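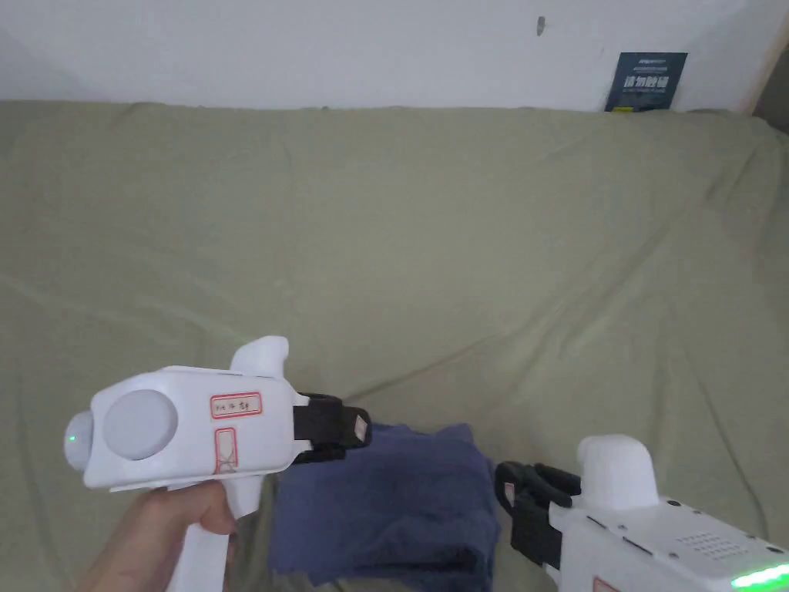

I changed the bedding in the small room on Sunday, which I had been putting off for a while. The room doubles as a place to fold laundry, so the bed gets covered in shirts during the week and I only see the sheet when everything is put away. I bought the green one from Nusmont last spring and I still like it. It's an olive shade that doesn't show much, and next to a plain white wall it looks better than the gray one I had before. It does wrinkle. I pulled at the corners a few times and there were still soft creases running across the middle, and I decided that was fine. I don't iron sheets.

Anneli Miettinen asked me in a comment how I get a fitted sheet on when the bed is pushed up against the wall. I do the two wall corners first, kneeling on the mattress, then climb off and do the other two. If the mattress is heavy, pull it out a few inches before you start and shove it back after. You also find whatever has slipped down there. I got back one sock and a pen.

The wall is the other job. I want a shelf above the bed, nothing deep, enough for a lamp and a few books. The one I keep looking at is the Rautiainen in light wood, which would go with the post at the end of the bed. The measuring is done, and the rest will have to wait until April.
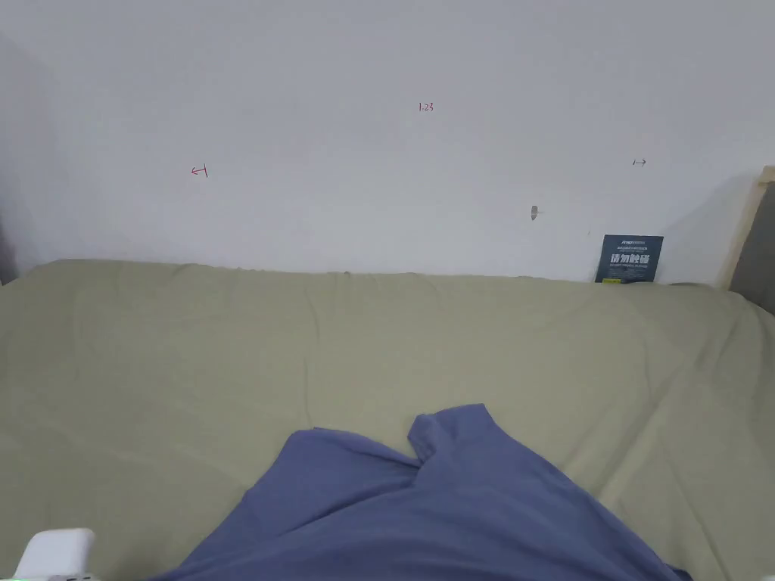 The red marks on the wall, with 1.23 written near the top.

I went back and forth about the height. Too low and you hit your head when you sit up, too high and you can't reach the lamp lying down. My old shelf at the Skirklow apartment was too high and I ended up keeping my glass of water on the floor. This time I sat on the bed with my back to the wall and held a book up until it felt right. The old holes can be filled and touched up when I paint over the red. I have most of a can of white left, so that won't cost anything.

After that I did the clothes. I fold on the bed because the table is too small, and anything soft gets rolled if it's going in the bottom drawer. Pants are folded in thirds.

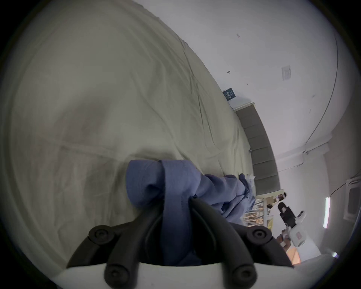

Socks go in last, in the front of the drawer where I can grab them. Humaira Tanoli told me she stopped matching hers years ago and bought 20 pairs of the same kind. I may do that when these wear out.

Still to do in here: wipe down the baseboard, wash the pillow covers, and find the other sock.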